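Home | Forums | Storage and Sorting | Search | Log in

Small tubs, big tubs, and where to stand them
Started by widico_home, February 24, 2024

widico_home wrote:
Hello all. I am reading this forum since September and now I have my own question. We moved to a smaller apartment and my hobby table is now one narrow desk against the wall. On it I keep small things for sewing and for repair of the bicycle, and every evening I must clear it so that my husband can use the same desk. I bought plastic tubs of three sizes. Now I do not know if I should use one bigger tub for everything or many little ones. With one tub the clearing is fast, but the next day I search for the needle box a long time. With many little ones I find all, but the clearing takes me the whole evening tea. How do you do it?

prument_shelf wrote:
Many little ones, always. I have 147 of them in the garage, all with labels. When I need a washer I open one lid and I have a washer. The time you lose in the evening you win back in the morning.

tin_and_thread wrote:
147 tubs is for a garage, not for a desk. She wrote that the desk is narrow. I would take one tub without lid, and inside it only two or three small bags with zipper. At the evening everything goes in the tub, and the tub goes on the shelf.

prument_shelf wrote:
And then in one month the tub is full with old receipts and dead batteries. I have seen this with my own eyes, in my own kitchen.

tin_and_thread wrote:
Then you empty it one time in the month. It is ten minutes of work.

venturalane wrote:
May I ask which size the tubs are? I had the Dodar ones and they are good, but the biggest was too deep for me. Everything heavy goes down to the bottom and stays there. A shallow one is better for a desk, even if it takes more place.

widico_home wrote:
The middle one holds 900 ml and the big one maybe four times so much, I did not measure it. They are not Dodar, they come from the small shop near the Ventura bus stop and they have no name on them. I can see through the plastic a little, but I cannot read a label that is inside.

venturalane wrote:
A little see-through is enough. You only want to know if it is the blue things or the metal things. And put the label outside, on the short side.

oldbasket5 wrote:
I disagree a bit with everybody, sorry. The size is the second question. The first question is where the tub stands while you work. If it stands in front, your arms go over it all the day and you push it. If it stands on the left or the right, it takes the place where you put the things you have just used. I keep mine at the back, near to the wall, a little to the left from the middle. I put a mat on the table too, a light one. On a dark mat I lose every black screw.

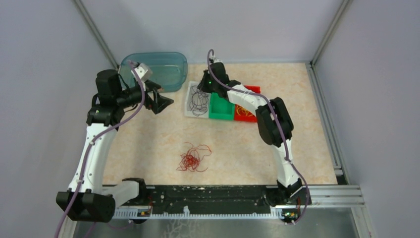
tin_and_thread wrote that the back is the worst place for a person with short arms, and that she must stand up from the chair each time to reach her own tub there.

oldbasket5 wrote:
How deep is your desk? On mine I reach the wall while I sit. If you cannot, then of course bring it closer. I only say, do not put it in the middle of the work.

tin_and_thread wrote:
My desk is deep, it was a dining table before. So maybe we are both right, each for the own table.

prument_shelf wrote:
On the mat I agree with oldbasket5. Light color, and please without a strong pattern. My wife bought one with small flowers and I was searching a gray button on it until I gave up and took another button.

widico_home wrote:
Thank you all for so many answers. My desk is not deep, so tomorrow I will try the tub at the back. I will begin with one tub and the zipper bags, and if I lose the needle box again I will go to the many little ones. Is there a mat which does not slide? Mine is moving when I pull the cloth.

venturalane wrote:
Put a piece of the rubber net under it, the one for under the carpet. You can cut it with normal scissors. Make it a bit smaller than the mat so it does not show.

prument_shelf wrote:
Still the little ones, but good luck!

Page 1 of 1 | 2120 views
Contact us | Copyright Storage and Sorting Forum | Back to top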